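Small things, small drawers

In April we wrote about the big shelves at Vemetti, and many of you asked for ideas for a small desk. So this month Raquel Simões has put together a short piece on the two-drawer cabinet. It is my favorite kind of storage, because it takes little space and you can carry it to another room under one arm.

Raquel suggests to keep a shallow tray next to the cabinet. Everything without a place goes first on the tray, and from the tray to a drawer. Tall packs, like a box of Walkers, do better standing up beside it. Keep one drawer for daily things and the other for what you need once a month. 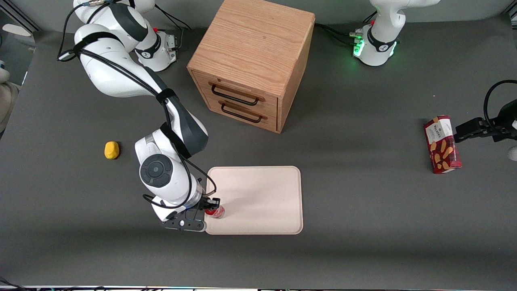

Swap shelf

The swap shelf at Sinside is open again. Please bring clean trays, boxes and small cabinets, with the drawers complete. Each member can take up to four pieces. For questions call extension 924 and ask for Raquel.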